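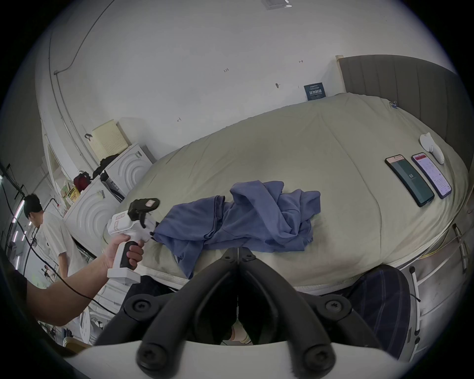

The sage duvet with its white piping, and the blue top waiting its turn.

I finally did it. After 19 nights of sleeping under a spare blanket and telling myself I'd choose something "at the weekend", the new bedding is on and I am ridiculously happy about it!

Regular readers will know the bedroom has been the slow one. The kitchen got done in a month, the hall more or less did itself, and then I ran out of steam completely at the top of the stairs. We had the bed, with the tall grey headboard (the one with the stitching that runs up and down in channels), and then for ages we had nothing that went with it. White looked like a hotel. The mustard set I'd been so sure about in the shop looked like a school jumper once I got it home, so back it went.

Then I wandered into Clotwood on a wet afternoon in October, looking for a bath mat, and came out with a pale sage duvet cover and no bath mat. It's called Stokley on the label, though I've already heard myself calling it "the green one". What got me was the edge. There's a piped seam in white along it, just a thin line, and it makes the whole bed look finished even when I've only tugged it straight with one hand on my way out of the door. I love a bit of piping. Cushions, pyjamas, all of it.

The colour does change a lot through the day, which I wasn't expecting. First thing in the morning it's nearly grey and blends in with the headboard, then by four in the afternoon it has gone properly green, and under the bedside lamp it's more like the inside of a cucumber. I mean that as a compliment.

A few practical bits for anyone thinking about the same sort of thing. It's cotton, 100 per cent, so it creases, and I've decided not to mind. I washed it on its own before it went on the bed and it came out softer and a tiny bit paler. The buttons at the bottom are fiddly and there are too many of them. And do measure your duvet first, because ours turned out to be wider than I'd always thought and I had to swap the size, which meant another trip and (yes) another chance to forget the bath mat.

Now, the folding. A big bed with a plain cover is the best folding table in the house, and I've moved the whole job up here from the sofa. It's a better height, there's room to spread out, and I have to finish before bedtime or I can't get in. I do the trousers first, then the tops, then socks at the very end with the radio on. Anything soft and bulky I leave in a heap until I've got a good clear patch, then lay it face down, arms in, bottom third up, over once more. It took me years to stop folding them in half and wondering why the drawer wouldn't shut.

My one failing is that everything else lands on the bed as well. Phones, mostly. I put mine down for a second, somebody puts another one next to it, and before long there's a little pile of odds and ends where the pillowcases were meant to go. I've ordered a small tray from Strazds for the bedside table to see if that helps. I'll report back.

Still to do in here: the curtains, which are the old ones and a good 4 inches too short, and the wall behind the bed. I'm torn between leaving it plain and trying a paint called Drovis that I've had a tester of since the spring. It's a sort of warm oatmeal with a bit of pink in it. I've painted it on a piece of card and keep moving it about the room, and I like it everywhere except next to the window. If any of you have used it in a room that gets the late sun, please tell me how it looks in the evenings, as I'd quite like to get it up before the clocks go back.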